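How to Make Your Own Relaxation Recording for Better Sleep

Posted 20/08/2021 by Edem Gyamfi
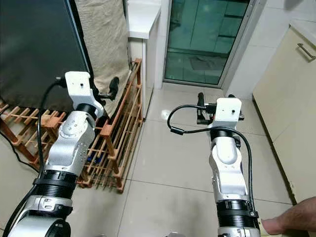

Many people buy sleep recordings and stop using them after one week. The voice is too sweet, or the music is too loud, or the person speaks about a beach and you don't like beaches. I had this problem with four different recordings before I decided to make my own. It took me one evening, and I still use it.

You need a phone with a voice recorder, a quiet room and a text. A microphone is nice to have but I made my first recording without it.

Step 1. Write the text

Write it by hand or on the computer, but write all of it. If you improvise, you will say "um" and you will hear this "um" every night. Use short sentences and speak to yourself as "you". Most people find it easier to listen to than "I".

Start with the body. Go from the feet up to the face and give each part two sentences. This is how mine begins:

Your feet are heavy on the bed. You let them be heavy.
Your knees are soft. There is nothing they have to carry now.

After the body, choose one place and stay in it. Mine is the garden of my aunt in Hasinstead, in November, when it rains and I am inside behind the window. Yours can be a train or a kitchen. Please take a place where you really were, because it is easier to remember its smells and sounds than to make them up.

Avoid the words "don't" and "try". "Don't think about work" makes me think about work immediately.

Step 2. Read it slowly

Read the text aloud one time before you record. Then read it again, slower than feels normal. Count to four in your head after each sentence, and to 10 when you change to a new part of the body. It will feel silly. When you listen in bed, the pauses will feel short.

Hold the phone a hand's width from your mouth and a little to the side, so your breath does not hit it. Close the window and switch off the fridge if you can hear it — but put a note on the door so you switch it on again. I forgot this once and lost a good piece of fish.

Step 3. Cut and clean

Any free audio program is good enough. I use Brultum, which is simple and opens fast on my old laptop. Cut the first seconds, where you hear your finger on the screen, and do the same at the end. If you made a mistake in the middle, you can cut the sentence out and leave the pause.

Don't use strong noise reduction. It makes the voice sound like it comes from a pipe.

Step 4. Add a background (or leave it out)

I like rain. My friend Jelle Dekker prefers only his voice and says the rain sends him to the bathroom. If you add a sound, make the voice track first and then bring the background up until you just notice it. After that, turn it down a little more. Let it continue for some minutes after your last word and fade it out over 60 seconds. A sudden silence can wake you up.

Step 5. Listen to it in bed

Set the volume low. Turn off notifications and put the phone face down. Use the same recording for at least two weeks before you change anything, also if you find your own voice strange. Almost everybody does in the beginning, and for me it passed after three or four nights.

If you use earphones, take flat ones made for sleeping. I put the phone under the edge of the pillow and this is enough for me.

Some notes

Never listen to it in the car.

A recording like this can help you to relax, but it does not treat an illness. If you sleep badly for many weeks, or you have pain at night, please speak with your doctor.

My full text is in the Fumley folder on the downloads page, file number 2474. You may change it as you like. A shorter version for an afternoon rest will go in the same folder when I finish it.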